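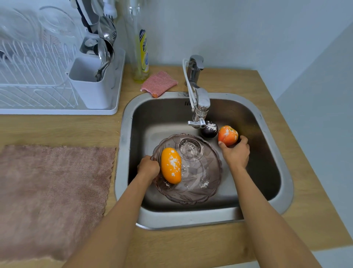

Handling fruit at the kitchen sink.

The packing shed at Flollport was built for pears. The name of the old growers' cooperative is still painted on the north wall, and the loading dock was sized for wooden bins that went out of use decades ago. Since February the building has belonged to Iolanda Arruda, who packs persimmons in it.

Arruda farms 204 acres on the east side of the valley. Her parents grew pears for the cannery on the same ground and sold on a contract that was renewed every spring without much discussion. When the cannery cut its orders, they pulled out the oldest block and left it bare for two seasons. Nothing else seemed worth the cost of planting.

"My father wanted walnuts," Arruda says. "My mother wanted to sell. I put in four rows of persimmons because the trees were cheap and I liked them."

Those rows did well enough that she added to them each winter. The valley floor has heavy soil, and persimmons tolerate it better than most stone fruit. They bloom late enough to miss the frosts that used to take part of the pear crop. They also need fewer sprays, and a grower who is short of labor in summer can leave them mostly alone until the fruit starts to color.

Harvest is where the money goes. Each fruit has to be clipped by hand with its cap left on, and the skin marks easily. A crew that could strip a pear block in a morning will spend two days on the same area of persimmons. Gleice Teixeira, who has run picking crews in the valley for most of her working life, pays by the hour for persimmons and by the bin for everything else.

"If you pay by the bin, they hurry," she says. "Then you get bruises, and the bruises show up a week later in somebody's store."

For years the growers here hauled their crop to Magalhães, a packing house two hours south, and lost part of the price to freight and fees. Last fall the haulage rate went up again. Arruda and three neighbors worked out what they were paying between them and decided it would cover a loan on the shed.

The sorting line they installed came secondhand from Elico, an equipment dealer that had taken it back from a bankrupt citrus packer. It was too rough for the fruit as delivered. Kurniawati Ismail, the mechanic they hired to fit it, slowed the belts, lined the drops with foam and took out one set of brushes completely. The line now handles 519 boxes in a shift. The seller's paperwork gives a figure of 1197, for oranges.

Ismail thinks it could go somewhat faster. Arruda has asked her to leave it.

Whether there are enough buyers is a separate matter. The firm types, which can be eaten like an apple, sell steadily to grocery chains. The astringent types, which have to soften completely before they lose their bite, are harder to place. Shoppers who bite into one too early don't usually buy a second. Leen Salameh, who buys produce for a group of independent stores, takes both, but she orders the soft ones in small lots and only for neighborhoods where people already know them.

"I can put up a sign," she says. "People don't read the sign."

Some of the soft fruit is now being peeled and dried. Tainá Leite, one of the three neighbors, hangs it on racks in a converted hay barn and sells it by mail under the Dulov name, after the road the barn stands on. Drying takes weeks and the price per pound is high, but the barn is small and a damp fall can spoil a whole rack. Leite lost part of her crop to mold in her second year and has since put in fans.

There are still pears in the valley. Arruda keeps one block of them by the river, where the ground stays too wet for anything else, and sells the fruit to a juice plant. The trees are older than she is. She prunes them last, after the persimmons are finished, and expects to keep them as long as the juice plant keeps sending a truck.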